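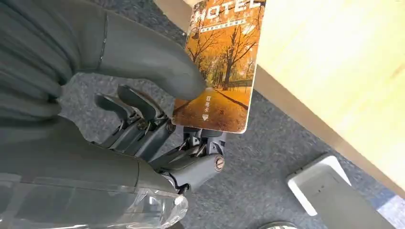

La tarjeta en cuestión, por la cara de la foto de otoño

Comunidad Fovham > Viajes > Hoteles y alojamiento
Tarjeta de hotel que me traje a casa: ¿la devuelvo, la tiro o la guardo?
3.558 visitas

mediamaleta
Hola a todos. Deshaciendo la maleta me ha aparecido en el bolsillo de los calcetines la tarjeta de la habitación del último hotel del viaje, la que habéis visto arriba. Pone HOTEL en grande, debajo lleva una línea de letras chinas pequeñísimas, y el resto es una foto de árboles altos con las hojas naranjas y un camino que baja haciendo curva. Me parece preciosa, qué le voy a hacer, mucho más bonita que las postales que compré (y que encima pagué).

El caso es que salimos de madrugada, en recepción había un chico medio dormido, nos dijo adiós con la mano y nadie se acordó de la tarjeta. Era un hotel pequeño y me sabe mal. Mis dudas:

Primero, si tendría que devolverla. Mandar una carta certificada hasta allí me cuesta más que la propia tarjeta, supongo, pero no sé si me pueden cobrar algo después. Dejamos un depósito de 50 al llegar y nos lo devolvieron la noche antes, cuando pagamos los desayunos.

Segundo, lo de los datos. Mi cuñada jura que dentro va el nombre, el pasaporte y hasta la tarjeta del banco, y que por eso ella las corta siempre en trocitos con las tijeras del pescado. Me ha metido el miedo en el cuerpo.

Y tercero, si me la quedo, ¿cómo la guardo para que no se estropee la foto? Tengo un cuaderno de viajes donde pego entradas y billetes, pero con pegamento de barra me da cosa.

¡Gracias de antemano, que siempre me sacáis de apuros!

recepcion_de_noche
1.128 mensajes
Te contesto yo, que me he pasado media vida detrás de un mostrador, los últimos años en el Teixeira, un hotelito de playa con más gatos que huéspedes en invierno.

Devolverla: no hace falta, de verdad. Se nos van tarjetas todas las semanas, contamos con ello. Las pedíamos en cajas de 100 y antes de acabar el verano ya estábamos llamando para encargar otra. Si te devolvieron el depósito la noche antes, la cuenta quedó cerrada y no van a ir detrás de ti por un trozo de plástico. Lo que sí puedes hacer, si te remuerde, es escribirles un correo de dos líneas contándoselo. Te contestarán que te la quedes y les alegrarás la mañana. Ojo, hay sitios con tarjetas más especiales, o de madera, o llaves de las de toda la vida con su llavero de medio kilo, y eso sí que se echa en falta. Una llave metálica yo la devolvería siempre, porque a veces toca cambiar el bombín.

Lo de los datos: dile a tu cuñada que deje descansar las tijeras. En los sistemas con los que yo he trabajado (el último se llamaba Privora, y lo odié bastante) la tarjeta llevaba grabado un código para la puerta y hasta qué día y qué hora valía. El nombre y la forma de pago estaban en el ordenador de recepción. No te puedo poner la mano en el fuego por todos los hoteles del mundo, claro, pero yo jamás grabé un pasaporte en una tarjeta. Y el código caduca con la salida, así que tampoco abre nada. Si alguna vez tiras una y te quedas más tranquila cortándola, córtala, que no pasa nada, pero esta no, ¡que es muy bonita!

Una cosa más para otros viajes: si el número de habitación viene escrito en el sobrecito de cartón, no lleves tarjeta y sobre juntos por la calle. Eso me preocupaba a mí bastante más que los datos.

tijeraycola
Yo vengo solo por lo de guardarla, que de hoteles no sé nada jeje

Pegamento de barra no, en plástico se despega en cuanto abres el cuaderno cuatro veces. A mí lo que mejor me funciona son las esquineras adhesivas, las de los álbumes de fotos antiguos. Pones cuatro en la página, metes la tarjeta y la sacas cuando quieras para ver el otro lado. También venden fundas transparentes para cromos, que a las tarjetas de este tamaño les suelen ir bien de medida, aunque mide la tuya antes por si acaso. Y no la dejes al sol en la estantería, yo tenía una de un lago y se me quedó en un azul rarísimo.

En mi cuaderno tengo una página entera con la tarjeta en el centro y alrededor la cuenta de una trattoria que se llamaba Pasta, así, Pasta a secas, y dos billetes de tranvía. Apunta al lado qué comisteis o qué tiempo hacía, que luego se olvida. Para la tuya le pegaría papel de tonos ocres de fondo.

mediamaleta
¡Mil gracias a los dos! Les escribí al hotel y me respondieron el lunes, muy amables, que me la quede y que vuelva. He encontrado esquineras en la papelería de abajo, eran negras, no había de otro color, pero sobre el papel ocre quedan bien. A mi cuñada le he leído la respuesta en voz alta y dice que ella va a seguir cortándolas.

perdido_en_el_minibar
¿y si la tarjeta es de un hotel que ya cerró vale algo? tengo un cajón lleno

recepcion_de_noche
Hay gente que las colecciona y las cambia. Abre un hilo en Coleccionismo y pon fotos de las dos caras, que ahí te sabrán decir más que yo.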